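Folding dark clothes on a table without them picking up lint and coming out crooked?

Laundry & Ironing > Folding
Posted in March - 3 replies - 119 views

Pludalo
Hi all, I've been reading this board for ages but never posted. I do nearly all my folding on the dining table these days (my knees are done with kneeling by the bed) and most of what we own is black or navy. Work pants, T-shirts, the lot. Two problems and I'd love some help with either.

One, everything comes off the table with fluff on it. I use an old brushed cotton blanket as a pad so I don't scratch the wood, and I suspect the blanket is my enemy.

Two, I can't get pants to fold the same way twice. I line up the legs, fold them over, and by the time I get to the waistband one leg has crept forward and the whole thing is a wedge. Then I stack four pairs and the pile leans over like it's tired. T-shirts I'm a bit better at, but they end up different widths and my drawer looks like a yard sale.

I don't want to buy a folding board, I've got nowhere to put it. Is there a way to do this with just a table and my hands? Also does it matter which way I fold the pants, lengthwise first or in half at the knees first?

Thanks in advance!

Koltport
Lose the blanket! I did the same thing for years with a flannel sheet and it sheds like a cat. What you want on the table is something smooth and light-colored that doesn't move. I use a plain pale tablecloth. Light matters more than you'd think with black clothes, you can see the edges of what you're folding, and you can see straight away if you've got one leg sticking out past the other. On my old brown table I was guessing half the time.

And clip it down. Little clips at the corners, the kind people use for picnics. If the cloth slides when you pull a fold tight then you're chasing it all over the table and that's when things go crooked. Don't worry about ironing the tablecloth either. Fold lines in the cloth are handy, I line my hems up on them - free ruler!
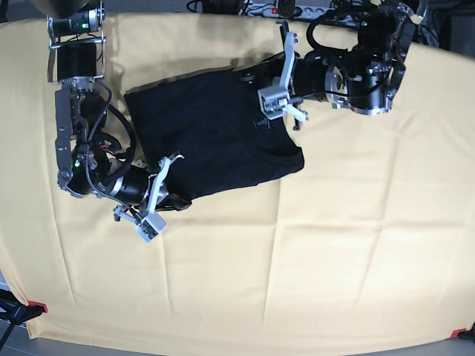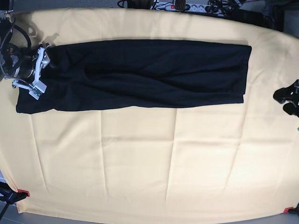
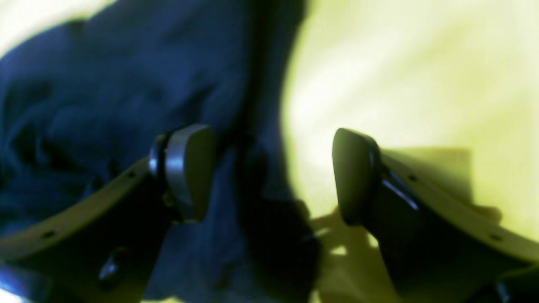

For the pants: lengthwise first, always. One leg on top of the other, seams matching as best you can, then lay them out the long way across the table so you've got a long narrow strip. Now stop and smooth it. This is where I think you're going wrong, because if you go straight to folding in half, any slack in the bottom leg gets trapped and pushes out at the side. Run the flat of your hand from the waist down to the hems, slowly, two or three times. Then take hold of both hems together at the corners (both! not just the top one) and give a small tug. If one hem flares out lower than the other, fix it then, before you go any further.

After that you fold the strip in half, hems up to the waistband, and then again in half or in thirds depending on how deep your drawer is. I stop a little short of the waistband on the first fold because the waist is thicker, and if you bring the hems all the way up you get a hump in the middle of the stack. I think that's your leaning pile solved.

T-shirts, I go face down, sides in to the middle, sleeves back on themselves, then bottom up to the collar. To get them the same width, do one you're happy with and leave it on the table as your pattern. Fold all the others to match it. My drawer holds 19 that way if I stand them on edge, and it used to hold a messy dozen.

The other thing is how you bring it to the table. Don't dump the basket out in one big heap in the middle. Dark stuff in a heap is impossible, you can't tell a sleeve from a pant leg. I put the crumpled things off to one side and pull out one piece at a time by whatever corner I can find, give it a good shake away from the table (that gets rid of a surprising amount of lint, too) and lay it down in the clear part.

Oh, and for the fluff you've already got, check your dryer filter before you blame the blanket for everything. Mine was half clogged and I'd been going at my black cardigan with a sticky roller every single week. Turning the dark things inside out for the wash helped too. So did keeping towels out of that load, which my husband still forgets - he thinks dark is dark.

Sequeira
lint roller

Runia
I agree with most of what Koltport wrote, but I'm going to stick up for folding at the knee if your pants have a pressed crease. If they're dress pants with a crease down the front, match the creases and not the side seams, or you end up with a second crease next to the first one and it's a pain to steam out. Those ones I fold over a hanger anyway. For jeans and chinos and whatever, side seams are fine.

I'd also say fold them while they're still a bit warm from the dryer if you can manage it. They lie flatter. I know, I know, who has time. I leave the load sitting overnight as often as anyone and then I have to smooth everything twice.

One small thing about a tablecloth: not a plastic-backed one. I tried that because it was what I had in the drawer, and everything stuck to it with static and the pants legs clung to each other. Plain cotton was much better. If yours slides and you haven't got clips, a strip of that rubbery drawer liner under each end works okay.

And try a lower stack! I was piling up eight or nine pairs and wondering why they fell over. Two piles of four sit there perfectly well.

Pludalo
Oh this is so helpful, thank you! Blanket is off the table as of this afternoon. I found a cream tablecloth at the bottom of the linen closet that my mother-in-law gave us and we've never once eaten off it, so it's finally getting a job. No clips yet, I've got a couple of heavy books on the ends for now.

Tried the smooth-then-tug thing on my husband's work pants and you're right, the bottom leg had a big bubble of slack in it that I'd never noticed. I did the first pair three times because I kept grabbing only the top hem. Second pair went fine. I haven't attempted the T-shirts yet, there's a whole load of them still in the dryer.

Runia, yes, two of his pairs do have a crease, so I'll hang those. Is it okay to hang them by the hems with the clip kind of hanger, or does that leave marks?

Runia
It can leave little dents on softer fabric. I put a folded bit of tissue under each clip and haven't had trouble since.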